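Plastic skimmers: how to keep one for many years

In my kitchen the tool I take most often is a simple plastic skimmer, the flat round spoon with holes. I use it for dumplings, for blanched beans and for the gray foam on a broth. People buy a new one each year, and I think it is a pity. With a little attention it can serve much longer.

Wash it soon after cooking. Starch from potatoes or pasta dries inside the holes and then it is hard as glue. If this has already happened, lay the skimmer in warm water with a spoon of baking soda for 20 minutes, and after that push a wooden toothpick through each hole from the back side. Do not use a knife, it makes small cuts where the dirt will sit next time.
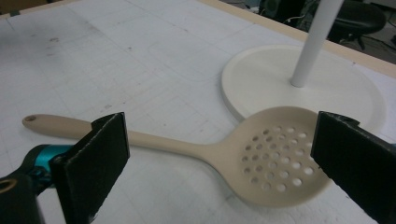
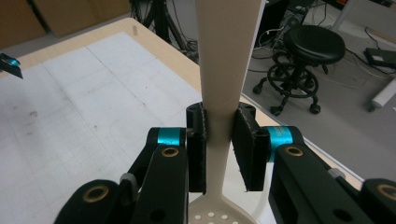
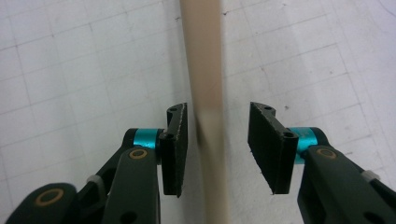 The handle also needs washing, and many people forget it. Fat from the fingers collects there, and if the handle has a hanging hole, the inside of this hole becomes sticky too. A cotton swab with dish soap is enough.

Never leave the skimmer standing in a hot pot or lying over the rim. The plastic becomes soft and the handle takes a bend. My old one from Tasard got such a bend in August, when I was making jam. I could make it a little more straight in hot water, holding it under a heavy book afterwards, but it was never again like new.

For light plastic, tomato sauce and turmeric are the worst. Rub the stain with a few drops of oil first, then wash with soap. Some yellow will stay, and it does no harm.

Hang it to dry with the bowl down. In a closed drawer the water remains between the tools and they begin to smell.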